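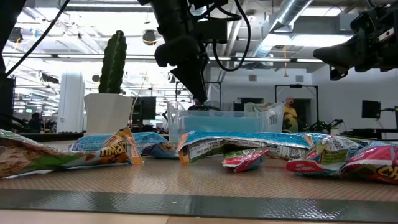

Come and pick holes in our robot rules

I'm after 14 people to test the Grikon good practice guide here at Gesness this August. No robot experience needed, promise!
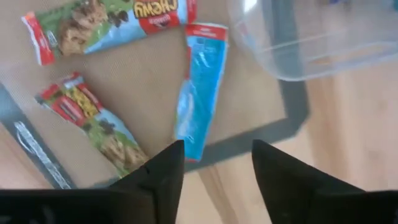 My bit of the guide covers clear space: how much room a gripper gets before it goes for anything. I want a firm rule for things like that blue wrapper, with its end so near the dark table edge, and I'd love your arguments (loud ones are fine).

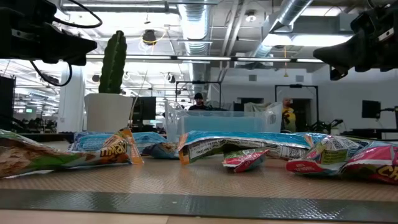

What you'd do

Read six draft rules, watch a session, then mark up whatever sounds daft. It takes 3 hours, lunch included. Drop a note to the Distel desk by noon if you fancy it. 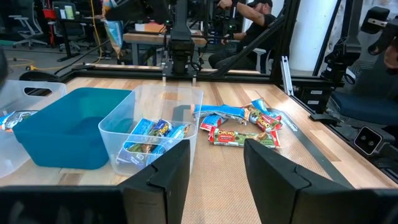 Snack bars on the mat, with a clear bin alongside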